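ok thread about the move bc people keep asking. grab a snack its long

moved 600 miles in September with a cat, a sewing machine and way too many jars. here's what I'd do again and what I wouldnt

first thing. quotes. got three. cheapest was 1,859 and the highest was 3,884 for the SAME stuff. same list, same dates, same stairs. I read the list out loud word for word to all of them

the cheap one wanted cash up front and wouldn't put it in writing. no thanks. went with Dridby, middle price, guy on the phone was named Eliseo Manríquez and he picked up every single time I called. every time. even at dinner once, could hear forks

boxes - do not buy the fancy kit. liquor store, grocery store, ask in the morning before they flatten them. banana boxes have handles and a hole in the bottom so put a towel down first. learned that with the silverware

label the SIDE of the box. not the top. once they're stacked you cant read the top. I did the first half of the apartment wrong and was out there in the truck with a marker like a fool

also write the room in the NEW place not the old one. my old place had a "den." new place has no den. guess how many boxes said den

books in small boxes only. you know this. I know this. I still packed one giant box of cookbooks and two grown men looked at it and then looked at me
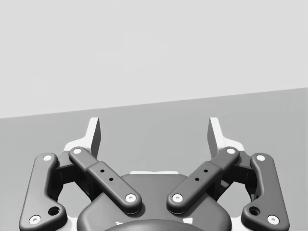
anyway. the cat. everybody asks about the cat

she did fine. yelled for the first hour, then slept. carrier on the back seat with the belt thru it, thin blanket over half. no food that morning, little water at stops. litter pan on the floor at the motel, she used it right away, better manners than me on the road

motel was in Clitlow. pet fee was on the website but in tiny letters, so call first. the room was clean, the ice machine was loud. would stay again if I got the far end of the hall

do NOT let the cat under a motel bed. most are boxed in but this one had a gap at the corner. took me till checkout to get her out, a can of tuna and a coat hanger. (hanger was for the tuna not for her, calm down)

utilities. call the power company a week before, not the day before. I did the day before. first night was flashlights and peanut butter. kind of nice for an hour then not nice

internet took nine days. NINE. they sent a guy, he had the wrong unit number, left, and I went to the back of the line again. ask them to read the adress back to you

mail forwarding - do it online, takes five minutes, but magazines stop after a while and packages can go either way. my aunt's birthday card went to the old place and came back to HER. she was not pleased. still hearing about it

money stuff since a couple of you asked. truck and crew was the big one. then 400 for things I did not plan for: shower curtain, trash cans, light bulbs, a plunger, new key copies, pizza, more pizza. put that in your budget NOW, you will spend it the first week on the dumbest things

open-first box. best thing I did. toilet paper, soap, scissors, phone charger, one pan, coffee, cat food, sheets. rode in the car with me. if the truck is late you're still ok. truck was late

what I'd skip: wrapping every plate in its own paper. stood them on edge with dish towels in between and not one broke. the ones I wrapped nice, two broke. explain that

what broke total: two plates, a lamp I hated, and the leg on the end table. Dridby paid for the table with no fuss, I sent pics the same night. send pics the same night!! and take some before they load too

neighbors. knock on the doors the first weekend or you never will. lady upstairs brought me a soup called Stotano, her grandma's name for it, beans and greens and I think lemon. still trying to get the recipe out of her

bakery at the corner is called Öztürkmen and they know my order already so I guess I live here now

ok thats it, ask me stuff, I'll answer after work. still have four boxes marked den

Last updated: 2018-10-17

More from this thread's author
- what goes in the open-first box (full list)
- my cat hates the new windows, an update
- cheap curtains that dont look cheap
- is it ok to paint over a rental's ugly beige
- soup lady, part one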